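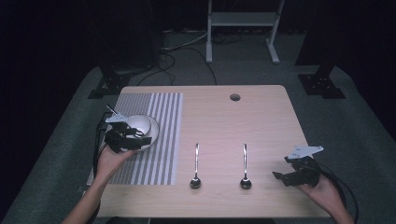

Home | Issues | Authors | Submit

August
Seyoum Group, Zoltesberg

3.2 Station setup and upkeep

The table-setting station at Zoltesberg uses two hand-held grippers, each with a white fin-shaped marker plate on top and a black cable. Figure 4 shows the station with a bowl and plate held in the left gripper, the right one open, and two spoons on the table. The tabletop is light wood and stands on grey carpet. A striped mat covers part of the left half.

Marker plates are checked at the start of each session. The operator holds both grippers still over the table for 15 seconds while the Flosturov tracker logs their poses. If either pose drifts by more than 2 mm, the plate screws are tightened and the check is repeated. Over 200 sessions were logged this way, and 61 needed at least one repeat - most of them on the left unit.

Jaw pads are wiped with alcohol before ceramic items are handled. Worn pads are replaced in pairs, and the opening width is then recalibrated in the Jorketti software. Cables are inspected at the strain relief, where we had two failures early on. Both were repaired by cutting back the cable and fitting a new connector.

We use cookies to improve your visit. Accept | Manage settings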